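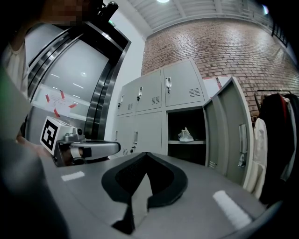

A hall with an elevator, a brick wall and gray metal lockers.

What is a locker?

A locker is a small cupboard with a lock. Many lockers stand together in one big metal cabinet, and every person can use one door. You find them in schools, swimming pools, museums and libraries. Often they stand near the entrance or the elevator, so visitors can leave their heavy things before they go further.

Why do the doors have little slots? These slots are called vents. Air goes in and out through them. Think of a damp towel after swimming - in a closed box without air it would soon smell bad! The vents help it to dry.
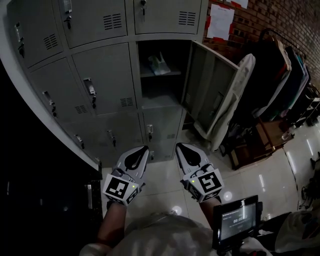 One locker is open. Inside is a shelf with a white plastic bag on it.

Look at the shelf inside. It divides the locker in two parts, so you can put small things on top and bigger things under it. A coat or a sweater can also go in, if you fold it well.

And the key? Each lock has its own key, and it should not open the door of your neighbor. When you take your things home, leave the key in the lock. Then the next person knows that the locker is free.

Try it yourself: fold a sweater so small that it fits in a shoe box. How many times did you have to fold it?

Text: Kaja Raudsepp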